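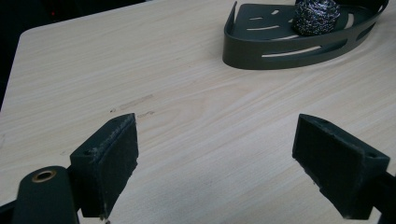

When the Bench Gets a Helper: Automation at the Drevutgate Kitchenware Workshop
Student project report, handed in 2024-05-07

Why I picked this workplace

I grew up in a house where everybody talked about work at dinner, so when our course asked us to look at automation in a real workplace I knew I wanted to sit with the people doing the job and hear what they thought of it. The workshop at Drevutgate cleans, checks and repacks returned kitchen goods — racks, sink trays, scrubbers, small metal things mostly — and sends them on to shops in and near Covstead. It has 91 employees, and 20 of them work in the sorting room, where I spent my visits. They were kinder to me than I had any right to expect, and I was given tea every single time!

What has changed

Until this past February all the sorting was done by hand, start to finish. Now there is a system called Kudo, which is a robot arm with a camera and a two-fingered gripper, and it takes over the plain picking up and putting down for part of each shift. Before it can do a job, somebody has to show it how. The sorters do this themselves with a hand-held gripper that has the same kind of fingers as the arm. You squeeze, you lift, you place, and the camera on the tool records the whole thing. One recorded go is called a "showing," and the room had made 211 showings of tray and scrubber work by my last visit.

I had a try at it (with permission) and I was dreadful. A corner tray has a low rim and slots all over, and you have to decide where to take hold before you get there, while with your own hand you would just pick the thing up and never think about it. Steel wool is worse. It is springy and it snags, and my first attempt rolled clean off the table and under a cabinet, which cheered everybody up no end.

What the people say

Shigeru Ishida has sorted returns for 15 years and is now the person others go to with questions about showings. He told me the odd part was finding out how much he knew. "I had to slow down and watch my own hands," he said. He likes the teaching, and he likes that his wrists ache less in the evening. What he misses is the rhythm of the old line, when four of them stood together and talked the morning away. Teaching is done one at a time and fairly quietly, and he feels that.

Yoshinori Shimada, the shift lead, had more worries than I expected from someone in charge. No jobs have been cut in the sorting room, but two people who left over the winter were not replaced, and he said plainly that the others noticed. Pay for showing work was also still the same as for sorting, though it takes more care. A firm called Grustura looks after the arm, and when it stops the room has to wait for their technician — the sorters go back to doing everything by hand and then get asked why the numbers are down.

What I think, for what it is worth

I went in expecting either a happy story or a sad one, and I came home with pages of notes that were both. The lifting is lighter. The work needs more attention, and it is lonelier. Several sorters asked me whether their recordings could be used at other sites, and I could not find anyone who had given them a clear answer, so I have put that first in my suggestions. The other two are a higher rate for showing hours, and a second teaching table beside the first so that people can work in pairs again.

I would have liked to talk to the night shift too, but the buses to Drevutgate stop early and I had no way of getting home. If another student takes this up next year, please start with them, and bring biscuits.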